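Search posts and people

Glove day on the Anora hand. Fabric skin, matte black, picks up every bit of fluff in the building. I have now spent more of my life lint-rolling a robot than ironing my own shirts.

Setup notes for whoever inherits this: pull the glove on from the fingertips down, no slack at the tips. Slack and the wrist camera sees fuzz where the grip should be.

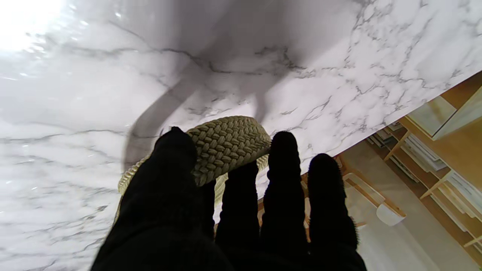 Grip force is at 400 on the Gusine controller. The manual says 859. The manual has never met a woven belt.

Wires next. Leave a loose loop at the wrist and check it at full twist. Last May I pulled it neat and tight and bought a new cable from Ilden. 85 bucks, very tidy.

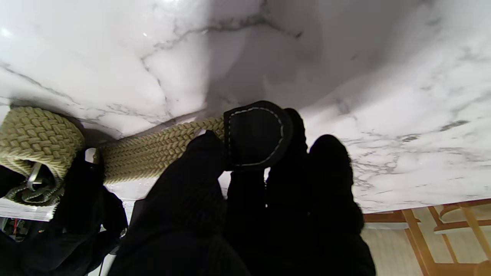 Then re-zero the fingers, always after the glove and never before – I've done it in the other order more than once and I'd like those evenings back.

Log says 347 cycles on the old glove. Bozkurt rates them for a lot more – on what, pillows?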